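Search this site Enter keywords Go

Penrose Community Kitchen Program
Progress report to the Draltano Fund
Thu 19 March

This report covers the period since our January update and follows the headings agreed in the grant letter.

Meals and attendance

The Pusurari site served 470 hot lunches during the period. Attendance was lowest in the two weeks of heavy snow, when the bus route was suspended, and recovered once service resumed. The site at Trornus opened on schedule and has registered 81 households. Registration there is still done on paper, and we expect to move it to the shared system next quarter.

Food supply

Donated produce remains uneven. Root vegetables and bread arrive every week, but dairy has been short and we have bought more of it than planned. The dairy line is therefore overspent by $187. We propose to cover this from the transport line and ask for the Fund's written approval. No change to the total award is requested.

Cooking classes

Evening classes resumed at Pusurari with a revised course on low-cost family meals. Participants asked for more recipes that can be made without an oven, and the second half of the course has been rewritten to suit. Printed recipe cards are available in large type.

Small equipment and tableware

Purchases under this heading are complete at Pusurari and partly complete at Trornus. Invoices are attached as Appendix B.

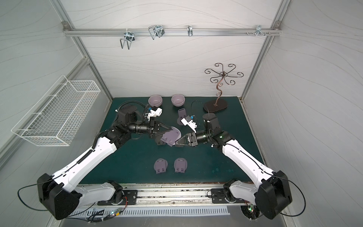 The remaining order for Trornus covers stock pots, cutting boards and a second hand sink. Delivery of the sink has been delayed by the supplier, and the county inspection has been moved back to match.

Next period

We will print 1,000 flyers for the spring enrollment drive and submit the revised transport budget with our next claim. The lease at Trornus is due for renewal, and the draft terms will be sent to the Fund before signature.

2 shares 0 comments

Contact us | Copyright Penrose Community Kitchen Program | Back to top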